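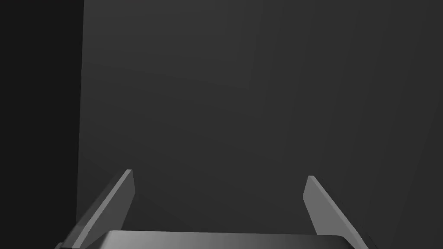

I have started the same novel four times. Same town, same two sisters, same leaking boathouse, and every time I get to page 60 or so and wander off to read other people's books. So when I spotted a slim paperback called The Ovell Notebook on the new arrivals shelf at Datley, my favorite little bookstore, I bought it before I could talk myself out of it. Another book about writing! I own a whole shelf of those and I've finished maybe half.

I finished this one in two evenings, and then I did the thing I never do, which is go back and try the exercises.

The idea is simple enough to fit on an index card. You write 400 words before lunch, by hand, and you don't read them again until you've filled the notebook. No peeking, no fixing that clunky line from yesterday (oh, how I wanted to fix that clunky line). If you miss a day you don't make it up. You just write the next 400 and get on with your life.

I kept it up for most of January. My handwriting is awful, and by the second week I had switched to the fattest pencil in the house - my hand cramps with a pen. One morning I wrote a whole page about a casserole. Another morning the younger sister stole a car, which I hadn't planned at all, and I was late for the dentist on account of it.

The middle chapters drag a bit. There's a long stretch on choosing paper that I skimmed, and the publisher, Grunano, picked a typeface so small I ended up holding the book under the kitchen light. I'd also have liked more on what to do with all those pages once you have them. The chapter on revising is barely long enough to get your coffee cold, and most of it is a list of questions to ask yourself about each character. Good questions, though! I copied two of them inside my notebook cover.

Still, it's the first writing guide in years that I've lent out and then wanted back. My sister has it now. She's working on a family history and says 400 is too many before breakfast with kids around, so she does 200 and calls it even. I think that's fine.

As for me, I'm on my second notebook, and the boathouse finally burned down on page 71.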